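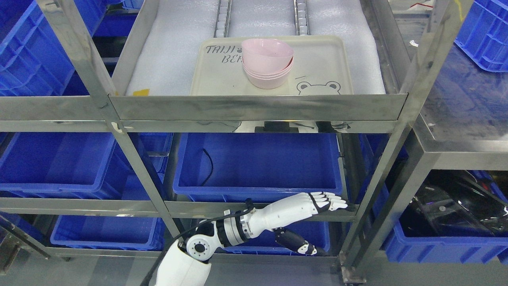 One of the arms at the racks in Trillham, with pink bowls on the top shelf and blue crates below.

Vittoria Cirillo has packed tableware orders at Trillham for 8 years. Since March she has shared the racks with robots.

"I used to do the lot, bending for the bottom crates all day," she says. "Now I do the checking and the awkward orders. My back is better. I'm more tired in the head, though."

The site ships 532 orders on a normal Wednesday. Before the change it was 347, with the same number of staff. Wian Mabaso, the shift lead, says no jobs have gone, but two people asked to move to the Brirkham depot and he did not try to stop them.

"They liked the old way – you picked your own pace," he says. "Now the screen gives you the next order and you take it."

Pay is the sore point. Cirillo says the checking work should be graded higher, and she has put that in writing. Mabaso agrees with her, but the decision is made at Kadport.

She would not go back to picking full time. "I'd like to be asked before the next lot comes in," she says. "Last time we got a week."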